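Session 6: From Pixels to Slots
Itziar Montes, February 2021

Last time we got as far as a working hand-eye calibration, so today we get to spend it on something! The task for the next two labs is tidying: each item goes to the compartment that carries its name. It sounds like a planning problem, and some of it is, but most of your time will go into deciding what the software believes about the box before any joint moves.

We keep that belief in one small structure, the slot table. Each row holds a slot name, a pose in the base frame, a state (free, taken, unknown) and a confidence from 0 to 100. Perception writes to it, the planner reads it, and neither one is allowed to call the other directly. Candela Cuesta's group started with direct calls last year and spent most of March untangling them.

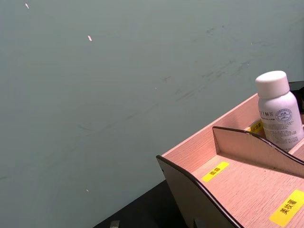
Reading the labels is the fun part, and also where the first bugs show up. A detector finds candidate patches by color, a perspective warp flattens them, and then the text reader gets a turn. From the wrist, the label that says 面膜 (face mask) gives you a complete patch to work with. The yellow one behind the white bottle is a different story, with only a few characters left to read. Please don't let your code guess! Write the row with state "unknown" and a low confidence, and let the planner ask for another viewpoint. A row below 60 is never a valid target. A row at 88 or better can be used without a second look. Anything in between gets one more view, and you keep the higher score only if both readings agree.

Merging views

Every camera has its own opinion of where the box is, so convert to the base frame first and merge second. I know it's tempting to match in image space (two pictures, similar patches, why not?), but it falls apart the moment the wrist turns. Match on 3D position with a gate of 13 mm, then compare the text.

Timestamps matter as much as geometry. Use the arm pose from the moment the image was captured, which you get by interpolating the joint log. If you grab the latest pose instead, your labels will drift whenever the arm is moving, and you'll blame the calibration for a week. (I did.)
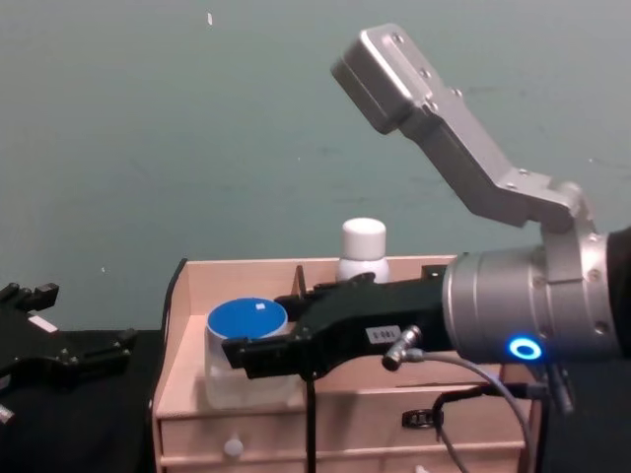

Once the rows are merged, Milis, our course planner, picks a target and builds the approach. It works in three stages: a free-space move to a point above the slot, a straight descent, and a slow final stretch where the controller switches to compliance. Set the hover height to 80 mm to begin with and lower it when you trust your box model. Add the divider panels and anything standing in a compartment as collision shapes, and remember that the cable needs room too. A fat capsule along the wrist is a crude model of it, and it works surprisingly well.

With two arms, the planner treats the parked one as an obstacle at its current pose. Read that pose live, every time you plan.

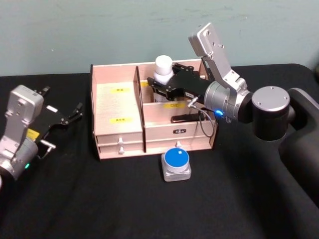 For the lab

1. Fill the slot table from the recorded log using the wrist view only. Which rows stay unknown?
2. Add the head view and rerun. Plot confidence before and after the merge.
3. Shift the image timestamps on purpose and watch the label positions smear. Do try this one, it's great to see!
4. Plan to one free slot in the simulator and hand in the trajectory together with the table it was planned from.

Hongjun Pan has the login details for the Arroyo workstation. Swap partners if you worked together on session 5.

Contact: Itziar Montes, Oltatden Robotics Teaching Lab | © Oltatden course notes | Back to top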